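Clakwood adds two-arm handling station to returns line at Howells

Station takes over repetitive container work; operators move to inspection and exception handling

HOWELLS, April – Clakwood, a processor of returned household goods, has put a two-arm handling station into regular use at its Howells site. The station, supplied by Skastuta and run on Nernus control software, handles small lidded containers ahead of inspection. Until now this step was done entirely by hand.

Returned goods reach the Howells line unsorted. A single table may hold school items, small electrical accessories, houseplants and kitchen storage, in any position. Earlier fixed equipment at the site required each item to be placed in a fixture first, and most of the labor went into that placement. The new station works on an open tabletop with no fixtures. Each arm carries a two-fingered gripper, and the operator selects the target item from a list.

The station was brought up over 13 weeks. During that period the arms completed some 3000 handling cycles under supervision, with operators recording every stop and its cause. Most stops were traced to clear plastic, which is harder to locate than opaque material, and the grip settings for transparent containers were revised twice.

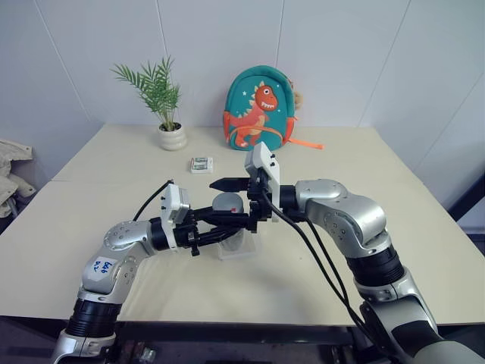
Both grippers at a clear container with a round grey lid, with other goods on the table.

Clakwood has kept the same number of positions on the line. Operators who previously spent a full shift opening, closing and moving containers now rotate through 3 roles: loading, inspection and exception handling. Exception handling covers any item the station declines, including soft goods and anything with a damaged closure. Each operator completes a training course before working alone at the station, and any operator may stop the arms without approval from a supervisor.

"The container step was the one people asked to be moved off, mostly for their wrists," said Sunita Lindgren, line manager at Howells. "It is slower than a practiced person on a single item, and we planned for that. The inspectors have more time per item now. We still have work to do on how exceptions are handed back – the queue gets long late in the shift."

The station is scheduled for a maximum of 100 containers per shift during its first phase. Clakwood will review the limit with operators before a second station is ordered. Changes to the exception queue are being prepared by Skastuta and will be installed during a planned line stop.

Press inquiries may be directed to the Clakwood site office at Howells.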